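Rarnico Quiet Desk Tower – refurbished office computer

Sold by Kerbridge Office Supply. Item available in our shop in Grarnley and by mail.

The Rarnico Quiet Desk Tower is a used office computer which we take apart, clean, check and put together again before it goes to sale. It is meant for people who write letters, keep the books of a small business, make video calls and have many browser tabs open during the day. For new and heavy games we do not recommend it, and we prefer to say this before you order and not after.

We started with this line in October, with a small number of towers from an insurance office that was moving to another building. Now it is the product for which we receive the most letters, so I have tried to put the answers on this page.

What is done to every tower

The side panel comes off and the dust is removed with dry air and a soft brush. The old paste between the processor and its cooler is wiped away and new paste is put. The fan is replaced if it makes noise at low speed. Memory is tested for 6 hours without a break, and the drive is always new – we do not sell any computer with a drive that somebody else has used.

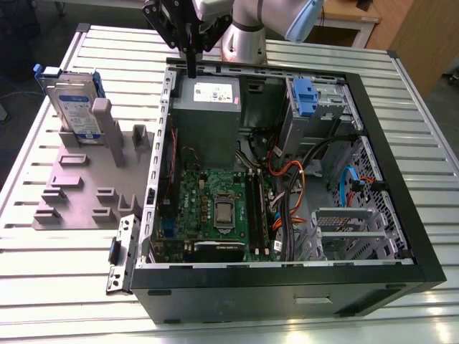

Tower on its side, panel removed.

After the test the system is installed fresh, in the language you choose at the order. No trial programs are added. The first time you switch it on, it asks for your name and your network, and then you can work.

Noise

The word "quiet" in the name is something we thought about for a long time. No computer with a fan is silent. We measure each tower in the back room of the shop, with the door closed, one meter from the front. A tower that goes above 35 decibels when it is doing nothing is not sold under this name. During a long video call it can come up to 37, and then you will hear it, like a refrigerator in the next room.

If you put the tower on a wooden floor, please use the felt pads from the box. They look like a small thing but they take away the low humming. Leave also a hand's width of free space behind the case, so that the warm air can go out.

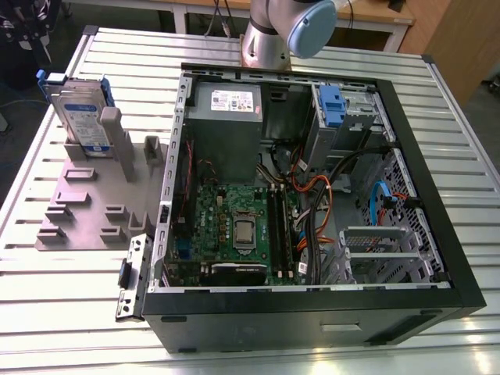

Danai Katsaros wrote to us that the felt pads helped in her study, but that the bigger change came when she moved the tower out from under the desk, where the carpet was holding the heat. She has had it through one summer now and would like a longer power cord in the box. The longer cord can be added at the order, without extra cost.

What is in the box

The tower, one power cord, four felt pads, a printed sheet with the test results of your own unit, and a short guide on paper. Keyboard, mouse and monitor are not included. Many customers have these already, and we do not like to send things that will stay in a closet. If you need them, the Colombo keyboard and mouse set fits well to this tower and can be sent in the same package.

Warranty and returns

The warranty is two years for all parts. You can return the tower in the first month for any reason, and we pay the shipping if the reason is a defect. Please keep the box and the foam – a tower sent back in a thin box arrives very often with a bent corner, and then we have a discussion that none of us enjoys.

We have sold more than 2,000 refurbished computers of all kinds from the Grarnley shop. The test sheets are kept, so if you call with a question, please have the number from the back of the case ready.
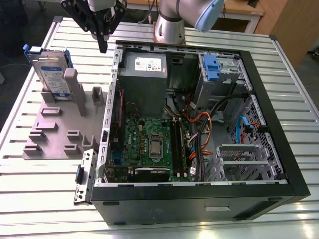

Can I open the case myself to add memory or a second drive?
You can, and the warranty stays valid if you do. Switch the tower off, pull out the power cord, and touch bare metal on the case before you touch any part inside. If you damage a part while you are installing something, that part is not covered, but all the others still are.

Ordering

Orders placed before noon leave the shop on the same working day. For five towers or more please write to us first, as we may need some days to prepare units that are all the same. Schools and libraries can pay by invoice.

Prices and stock on this page were last checked on 7/6/19.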